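Hestetti under-fridge base, slatted
Item 522
Load rating as stated by the maker: 90 kg
Supplied with 6 screws. Feet not supplied.

We stock this because people ask for it, and a lot of them don't need it. If your refrigerator stands level on a hard floor and the door shuts by itself, keep your money. A base raises the appliance so you can sweep under it and keeps the feet off a floor that gets mopped. It won't make the fridge quieter, whatever the leaflet says, and we have taken that line out of our copy.

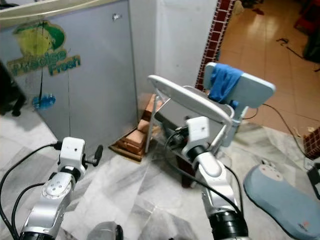 Measure before you order. The figure you want is the footprint at the feet, which on older cabinets is smaller than the body. The Hestetti takes anything up to 70 cm wide. The Zavetora version is the same size and costs more, and we have yet to hear a good argument for it.

Wood has its limits under a fridge. Planks split when an appliance gets walked across them corner by corner, and a split near a foot only goes one way. The base under this refrigerator is made of brown planks and has a broken, splintered patch, on a polished floor with gray veining.

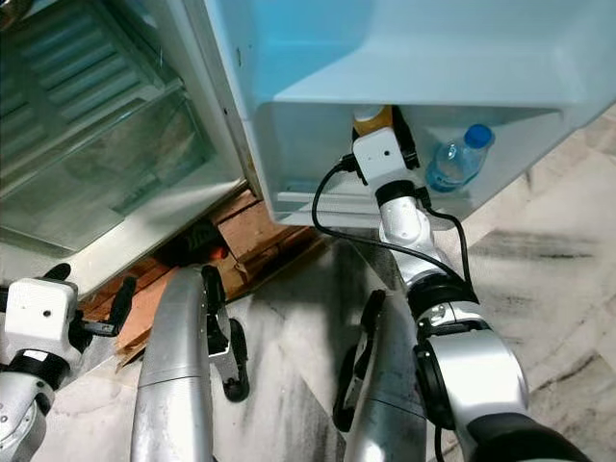 Door weight matters more than most buyers expect. With the door wide open, everything on its shelves hangs out past the base, so put the heavy bottles in the main compartment. A small clear water bottle with a blue cap, like the one on the door shelf, is no load to speak of. Six full bottles of juice is another matter, and Nakajima's claim that its rubber pads "balance any door" is one we'd want to see tested.

Benedek Hegedűs, who handles our returns, suggests checking the door seal while you're at it. Wipe it down, close it on a strip of paper and pull. If the paper slides out easily, a new base may not help and a new seal might. We sell the Hasow seal kit separately.
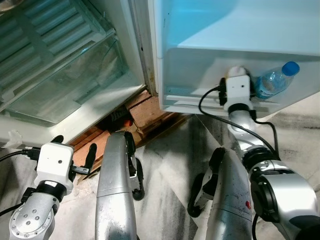 Door open, water bottle lying in the door bin.

Returns accepted unused, with all screws. We don't take back bases that have been drilled or cut down. Next delivery is due in December.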